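Section 5. Remote control: batteries, pairing and storage

The Purna wall-mounted air conditioner is supplied with one infrared remote control. The indoor unit can be switched on and off from the button under its front flap, but the timer, fan speed and swing settings are available from the remote only.

5.1 Fitting or replacing the batteries

The remote takes two AA batteries. Use alkaline cells. Rechargeable cells may be used, but the low battery symbol will appear earlier than normal.

1. Switch the indoor unit off and wait for the louvre to close.
2. Turn the remote face down on a flat surface.
3. Press the ridged area of the cover and slide it away from the compartment.
4. Remove both old batteries. If one is tight, lift it from the spring end.
5. Fit the new batteries, matching the + and - marks inside the compartment.
6. Slide the cover back until it clicks.
7. Check that the display shows the clock. If it stays blank, take the batteries out, wait two minutes and repeat from step 5.

Note: Changing the batteries clears the clock and all timer programs. The temperature scale (C or F) is kept.

CAUTION: Do not mix old and new batteries, or batteries of different types. A leaking battery must not be touched with bare hands.

5.2 Pairing the remote with the indoor unit

Pairing is needed only where two or more Purna units are fitted in the same room.

1. Turn off the supply to every indoor unit except the one to be paired.
2. Stand within 5 metres of the unit, facing the receiver.
3. Hold MODE and TIMER together until the display flashes.
4. Enter the code 942 with the up and down keys and press SET.
5. The unit beeps twice. Restore the supply to the other units.

If there is no beep, the remote is out of range or the receiver is blocked by a curtain or shelf. Some electronic fluorescent lamps also interfere with the signal. Switch them off and try again.

5.3 Wall holder

The holder is fixed with the two screws supplied. Do not use a power driver, as the plastic around the holes cracks easily. Keep the holder out of direct sunlight and away from cookers.

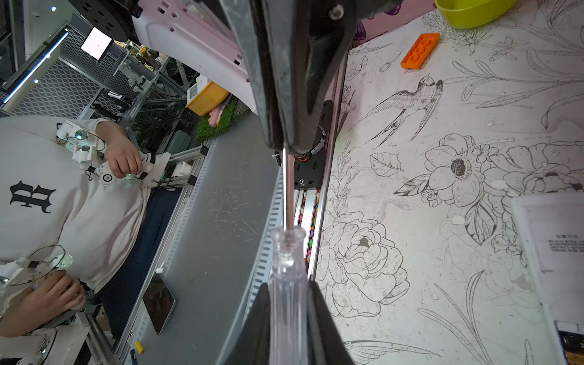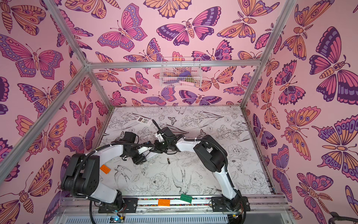
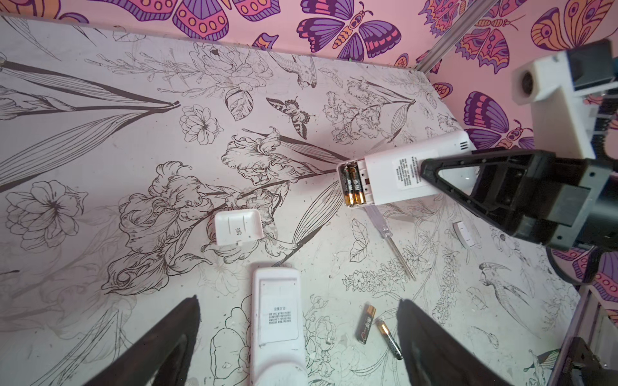 Remote control with the battery compartment open
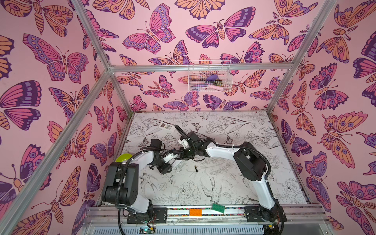 5.4 Storage out of season

1. Run the unit in FAN mode for half a day to dry the inside.
2. Switch off at the isolator.
3. Take both batteries out of the remote and refit the cover.
4. Keep the remote indoors, in the holder or in a drawer.

When the unit is brought back into use, normally in March, fit new batteries and set the clock before switching on at the isolator.

5.5 Replacement parts

Remote control, complete: part 2368. The battery cover is not sold separately. Orders go through your Doucette dealer, who will need the serial number from the right-hand side of the indoor unit.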